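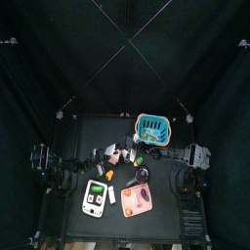
1/ So we've had two robot arms at Rallum since March, and people keep asking me what happened to our jobs. Short thread!

2/ Mine changed the most. I used to pack orders on my feet all day. Now I set out the toy food - pepper, eggplant, little frying pan - and work with the arms on picking it up. My knees are thrilled, my eyes less so.

3/ Lieven Dekker went from packing to writing up every missed grab. He's at 1106 notes and he still types with two fingers.

4/ What I miss is the talking. Eight of us at one long bench, radio on, gossip till lunch. Now it's 3 of us, and the rest moved over to the Broltden site (same pay, longer drive, some grumbling).

5/ Fouad Yammine asked at the last meeting if the new tasks come with a new pay grade. Still waiting on that one - will post when we hear.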